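PRESS RELEASE
For immediate use
Mon 22 September

Grudell opens a swap shop for the stuff in your cable drawer

You've got one, haven't you? A drawer, or a box under the stairs, or in my case a suitcase with a broken wheel, full of leads that belonged to something once. I run Grudell, a small repair shop on the lower end of Baek Street, and I am very pleased (and slightly nervous!) to tell you that from next month we're giving over our whole back room to a free cable and charger swap.

It's called Sendine. My sister came up with the name and I've been told it doesn't mean anything, but it looks good on the window and we've paid for the lettering now, so Sendine it is.

How it works

You bring in whatever you've got. Laptop chargers, kettle leads, printer cables, those fat black plugs that take up two sockets on the extension. We test them, label them with what they fit and what they put out, and hang them up on the wall. If you need one, you come in and take one. You don't have to have brought anything and you don't have to live nearby. There's a jar on the counter if you fancy it.

We tried it out in July as a Saturday thing, with a trestle table and a sign I wrote on the back of a pizza box, and I thought we might get a few regulars popping in to be kind. We took in 4000 leads in a month. I had to ring my brother-in-law and borrow his garage. One lady came in on the first morning for a charger for her late husband's radio, which she'd been looking for since the spring, and we had it in her hand before the kettle had boiled. I went a bit wobbly, I don't mind saying.

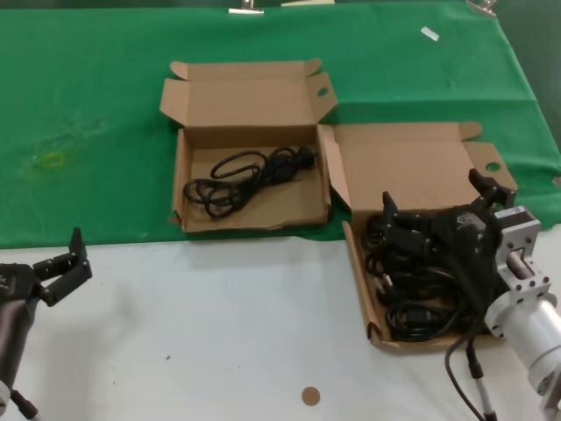
The thing I hadn't expected was how much people wanted to talk about it all. They'd tip a carrier bag out on the counter and tell me about every single item, the camcorder from the Spanish holiday, the baby monitor, the first computer the kids had. Some of them took half of it home again! That's fine by me. We've put two chairs and a kettle in there now so there's somewhere to have a proper natter while the testing gets done.

What we'll take and what we won't

Please do bring mains leads, chargers, phone and computer cables, aerial leads, speaker wire and adaptors, even if you haven't a clue what they're for. Working out what they're for is the bit I like best.

Please don't bring anything with bare wire showing, anything that's been chewed (dogs, rabbits, I've seen it all), loose batteries or Christmas lights. I love Christmas lights but they take me an hour a string and I've only got the one pair of hands. The council tip has a bay for small electricals and they'll have them off you.

If something fails our test we snip the plug off and put it in the copper bin. Every lead that goes on the wall gets a tag with the date it was tested, and if you get it home and it isn't the right one, bring it back and we'll have another go.

Opening times and the launch

Sendine opens properly on the first Saturday of next month, from 10 in the morning until 3, and then every Saturday after that at the same times. You can drop things off at the front counter any day the shop is open. If you're bringing more than a couple of bags, do give us a ring first, we haven't got the garage for ever.

For the launch, Kasanari from across the road are doing the food. They make the little custard buns with the crackly tops and they've promised us 15 trays, so come early if you want one, because I intend to eat quite a lot of them myself. There'll also be a go at wiring a plug for anyone who was never shown how. We've room for 30 people at that across the day and it's free, just put your name on the list by the till. Children are welcome if they bring a grown-up. We use practice plugs that aren't connected to anything, so you can make a right mess of it and no harm done.

Getting here

We're next to the launderette, with the green door. There's a step at the front but a level way in through the yard at the side, so ring the bell and I'll come and open the gate. Parking is a nuisance on Saturdays. The bus stops right outside.

Notes for editors

Grudell is an independent repair shop mending lamps, radios, toasters and small kitchen machines. Sendine is run from the same premises and is free to use. Reporters are welcome at the launch or on any Saturday after that, and I'm happy to chat on the phone most afternoons once the shop has gone quiet. Bring your old chargers with you.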